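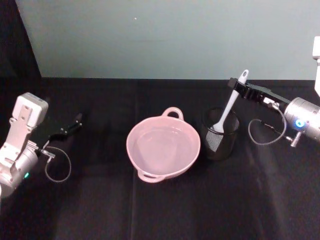
Right gripper closed on the handle, utensil still in the mesh cup. Bowl center, left arm open.

1/ Build thread for the student manipulation project, team Gruleo. Task: take a utensil out of a mesh cup, bring it over a two-handled bowl, put it back. Two arms, parallel grippers, black cloth. Graded at the end of term on success rate and on a written failure log.

2/ The cup is the hard part. Bowl position tolerance is generous. The cup is light, and if the lift is a few degrees off the handle axis the head catches the rim and the cup comes up too. That accounts for most of the entries in our log.

3/ Work is split by module. Yichen Tang has grasp pose and gripper timing. I have trajectories and logging. The logger is called Kirna, a Python script that writes one line per trial: start pose, grasp height, lift angle, result, failure code.

4/ Grasp height matters more than we assumed in December. Grip near the top of the handle and the head swings on the lateral move. Grip low and the jaws foul the cup rim on approach. We settled on a point just below the hanging hole and cut lateral speed to limit the swing.

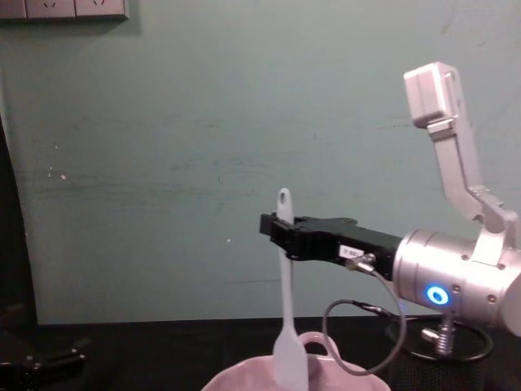 Yichen Tang: I'd still go lower on the handle. Slower lateral moves only hide the swing, and we lose cycle time on every trial.

5/ Fair. Cycle time is not in the rubric, but it is in my patience budget. Test plan for that: same start pose, two grasp heights, alternating trials, speed held constant. Whoever is wrong writes up the section.

6/ On the log itself. Kirna is at 2186 lines, including aborted runs. Aborted runs stay in. Last term a team called Prado dropped theirs before grading and could not explain a gap in the trial numbers. They lost points for it.

7/ Failure codes so far: R for rim catch, S for slip in the jaws, T for cup tipped, P for planner timeout. P was 167 lines before we noticed the joint limit on the right wrist was set from the wrong config file. Fixed in one edit. The lines stay.

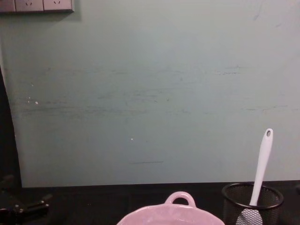 Bowl, cup and spatula, right arm out of view.

8/ Reset procedure, for the two people who asked. Cup back on its mark, handle leaning right, bowl handles in line front to back. Check the lean before starting the run. If the handle leans left, the approach vector is invalid and the trial is coded X, not counted.

9/ We tried to detect the lean automatically. White handle against a pale wall is poor contrast, and the threshold that worked in the morning failed after lunch. Bosau, our vision module, now looks for the hanging hole first and fits a line down the handle from there. Better. Still fails if the hole is turned edge-on to the camera.

10/ Edge-on failures get a retry with the detection window shifted. Maximum 3 retries, then P.

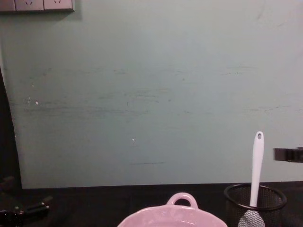
11/ The return move is weaker than the pick. Going out of the cup, the planner has a known start. Going back in, the head has to clear the rim with whatever rotation it picked up in the jaws. Slip of a few degrees is enough to miss. We added a pause above the cup and a second pose estimate before the descent.

12/ With the second estimate, the last block of 29 return moves had two rim catches and one slip. The block before it was bad enough that I stopped it early (logged as aborted, see 6).

13/ Next: the grasp height comparison from 5, then a different cup position with no retuning. Code freeze is Friday. Kirna's column format is fixed as of today, so please stop asking me to add a comments field.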